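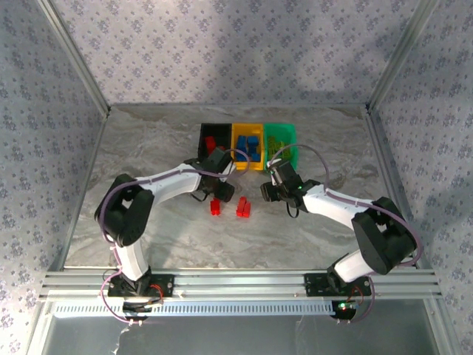
Figure 3. Block sorting in the two-arm cell. The black, yellow and green bins stand at the back of the work surface, with red blocks still on the surface in front of them.

4.2 Sorting with a shared work area

The second task tests whether a policy trained on separate single-arm skills can divide work between two arms when both can reach most of the same objects. Blocks of three colors are placed on the work surface and must be moved into three open bins: red into black, blue into yellow, and green into green. The bins stand side by side near the back of the cell (Figure 3). We kept the bin order fixed during training and changed it only in the tests of Section 4.4.

Both arms are bolted to the front rail of the cell, one at each side. The middle bin can be reached by either gripper, and this is where most conflicts arise. In the Sotness baseline, a fixed line divides the surface into a left half and a right half, and each arm handles only the blocks on its own side. A block that starts on the wrong side of its bin must be set down near the line and picked up again by the other arm. Our method, Grollon, drops the line. At each decision step it scores every pair of arm and block, removes pairs whose planned paths would bring the two grippers too close together, and assigns the best remaining pair. An arm with no valid pair holds its position until the next step.

Training data were collected by teleoperation over two weeks in March. After removing runs with dropped camera images or a bin moved out of place, 117 demonstrations were left. We used the same set for all methods. The walls of the cell were covered with a patterned paper during both collection and testing – an earlier version of the color model had been tuned against plain walls and did not carry over well, so all results reported in this paper use the patterned background.

Each method was run 40 times from matched starting layouts. A run was scored as complete when every block was in the bin of its color and both grippers were open. Blocks resting on the rim of a bin were scored as misplaced. Runs were stopped after three failed grasps in a row on the same block, or when the safety controller halted either arm.

Grollon completed more runs than Sotness and needed fewer regrasps per block. The gain was largest in layouts where most blocks of one color began on the side away from their bin. In layouts that were already well divided, the two methods gave nearly the same results, and Sotness was slightly faster because it does not check paths between arms. The Cudine planner, which plans for both arms jointly, avoided all contact between grippers but took around 16 seconds longer per run.

Most remaining failures involved red blocks lying against each other. When two or more touch, the color model often returns a single region, and the gripper closes at the center of the group instead of on one block. Lowering the region threshold reduced these errors but caused single blocks to be split in two under side lighting. We left the threshold unchanged for the main results. A second group of failures came from the bins themselves. Once a bin holds several upright blocks, the release height must be raised, and the fixed height used here sometimes pushed a new block into the pile.

We also repeated the task with the Benmoussa grasp filter added to each method. The filter was trained on 54 labeled grasps from the same cell and rejects poses with poor finger clearance. It lowered the number of failed grasps for all three methods and did not change their order. Its effect on touching blocks was small, as the filter receives the same merged region as the grasp planner. Separating such groups before grasping, for example with a short push from the idle arm, is left to the extended task in Section 4.5.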